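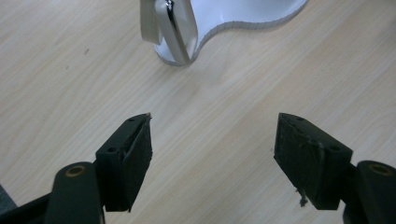

Light wooden tabletop, fine grain.

Welcome Bag Project, Broden
Progress report to the Kanetti Fund
Reporting period ending June 2020

Summary

The project makes handmade gift bags for expectant and new mothers in Broden and Ammann. Each bag is sewn from cotton and filled with handmade items for the baby and a few things for the mother. The grant pays for materials, the hire of the Etell workroom and the hours of one part-time coordinator.

We have given out fewer bags than planned. The workroom was closed for much of the period and two of our three handover points stopped taking visitors. Sewing carried on at home and the stock of finished items is good. Spending is under budget. We ask the Fund to agree to two changes, set out at the end.

Work done

The bag pattern is settled. The first version had a drawstring, and mothers told us it was hard to close with one hand while holding a baby. The new version has two wide handles and a flap with a single large snap. It takes slightly more fabric but less time to sew, and it washes well. Bags already cut to the old pattern were finished with handles instead of cord, so no fabric was thrown away.

Each bag now holds 6 items: a flannel receiving blanket, a bib, a pair of burp cloths counted as one item, a knitted hat, a padded changing mat and a small zip pouch for the mother. We dropped the stuffed toy from the original list. It took longer to make than everything else in the bag put together, and we could not be confident that the seams and stuffing on every toy would meet the same standard.

Kits went out to people's homes from the end of March. A kit contains cut pieces, thread, notions and a printed instruction sheet. The sheet was rewritten after the first round, when several changing mats came back with the batting on the wrong side of the lining. It now has a drawing for each step. Mats returned since then have been correct, apart from some uneven binding.

We have 16 regular sewers and knitters, including several who joined after seeing the notice in the library newsletter. Not all of them own a machine. Those who sew by hand have been given bibs and pouches.

All finished items are washed in unscented detergent, checked for loose pins and threads, and stored in lidded bins before packing.

Handover

Bags were meant to be given out at the prenatal class in Broden, the clinic in Ammann and the family drop-in at Etell. Only the clinic has stayed open to patients throughout. Its front desk hands over the bags at the last checkup before the due date. The prenatal class moved online, and we have mailed bags to those parents who asked for one. Mailing was not in the budget and we have covered it from the travel line, which has hardly been used.

A reply card goes in every bag. The blanket and the burp cloths are mentioned most often. Some mothers said the hats were too small by the time they were used, so the knitters have moved to a larger size with a deeper rib. One grandmother wrote to ask for the mat pattern and we sent it to her.

Spending

Spending on materials to date is $2,114. Flannel and batting make up the largest share. Elastic was hard to find from April on and the price rose, but the only item using it is the pouch, and we changed that to a flat pocket. The supplier we named in our application could not fill our spring order, so we bought from a quilting store in Ammann at a slightly higher price per yard.

Workroom hire was not charged while the building was closed. That money is unspent. The coordinator's hours were as planned, with more time going to cutting and delivering kits and less to running sessions.

Problems

The cutting is the slow part. It needs a large flat surface and was done by one person at home for most of the period. If the workroom stays shut, we will need a second person to cut.

The two donated sewing machines need servicing. One skips stitches on thick layers and should not be used for mats until it has been looked at.

Plans to the end of September

Finish and pack all bags now in stock
Return to the workroom in small groups when the building allows it
Have both machines serviced
Restart handover at the Etell drop-in
Cut a supply of kits in heavier flannel for fall births

Changes requested

1. To move the unspent workroom hire to postage and packaging.
2. To extend the grant period to the end of September, with no increase in the total.

A full statement of accounts and copies of receipts are being sent separately.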